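A Day at the Brevonside Film and Comics Fair

2026-08-21
By the Brevonside correspondent

The fair has moved to the old bus depot on Udside Road, which has more floor space than the town hall and worse acoustics. Tickets were 10 dollars at the door. The organizers put last year's attendance at 3713, and by noon the line for the main stage ran past the coat check.

I started with the morning panel on superhero movies. It was mostly a complaint about running times. One panelist wanted every sequel held to two hours, and the room clapped. After that came 13 minutes of footage from Stundidano, an animated feature due in January. The flying sequences looked good. The dialogue was hard to hear from the back. 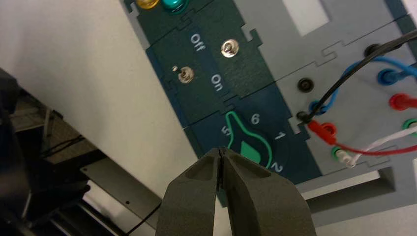
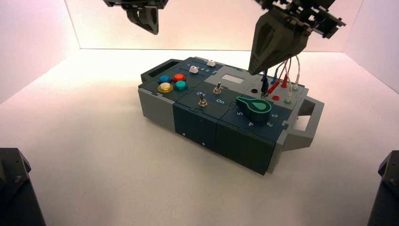
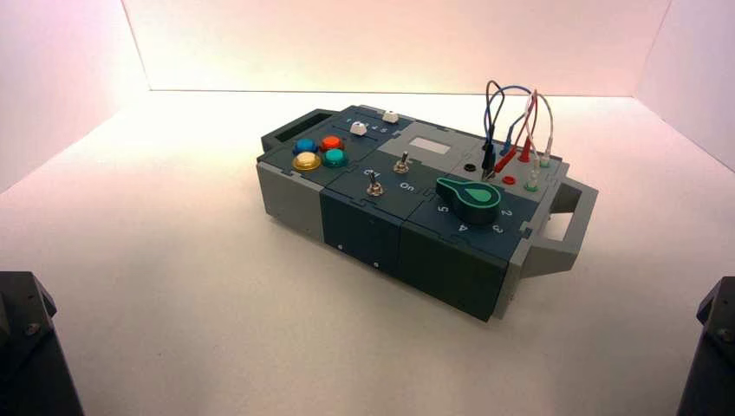

Modular control box, with a close view of its Off/On switch in the first photo.

The dealers' hall had 70 tables, mostly back issues and posters. Insaurralde, the small press, sold out of its first science fiction collection before lunch and was taking orders on a clipboard. Prices for older comics were higher than I expected, though the dollar boxes by the loading doors were worth digging through.

Food was limited to two trucks, both cash only. The afternoon screening started late and I left before the end to catch the 5:40 bus. Parking is free on the Udside Road lot if you get there before nine.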